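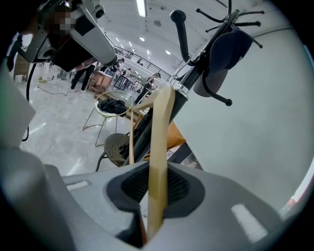

A coat stand with a cap on it, and a black garment on the side table next to it.

Can a machine hang up a coat yet?

Sometimes, and slowly. That is the short answer we can give readers who have written in since March asking when a robot will be able to tidy a hallway. The longer answer depends a lot on what is being hung, and on what.

A flat shelf is fairly kind to a robot. A coat stand is not. The hooks point in different directions, they are thin, and most of them are up near the top where one gets in the way of another. Black hooks on a black pole are also hard for some depth cameras to pick out. Then there is the cloth. A shirt dropped in a heap has no fixed shape, so the machine has to find a collar or a shoulder seam before it can do anything useful with it.

Stistico, which builds arms for light indoor work, has been running its hallway test for most of this year. The job has three parts: get the garment onto a hanger, get the hanger onto the stand, and leave whatever is already hanging there alone. The arm now manages the second part in 80 out of 100 tries when the hanger is bare. With a jacket on it the number drops by half, mostly because the sleeves swing and cover the hook at the last moment. The first part is still done by people.

Rajput has gone the other way and started with hats and bags. Its view is that a cap only needs to end up on a hook, and it doesn't much matter which way the brim faces. Bags with two handles are harder, as the gripper tends to catch one handle and lose the other. 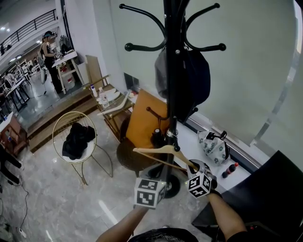
Two hand-held grippers bring a wooden hanger up to the rack.

Most of the learning at the moment comes from people doing the chore themselves with grippers in their hands. The software is then trained on those recordings. Badeck says it used more than 2000 of them for its hanger work, and that the first 1000 were of limited use because everyone reached for the stand from the same side. Once people began to come at it from other angles, the arm stopped freezing when a chair was in the way.

Speed is the other question. A person hangs up a jacket without thinking about it. The best full run we have been told of, from garment on a chair to hanger on the hook, took 13 minutes, and that included two drops and a restart. Gikier, which supplies lockers and rails to shops, looked at the figures for its own fitting-room work and decided to wait. It does plan to try a simpler job first — moving empty hangers from the fitting rooms back to a straight rail, all facing one way.

For the home, our advice hasn't changed. Don't buy anything on the promise that it will deal with coats. Floor cleaning works and is worth paying for. Anything with sleeves is still yours to pick up.

The next issue will look at folding towels.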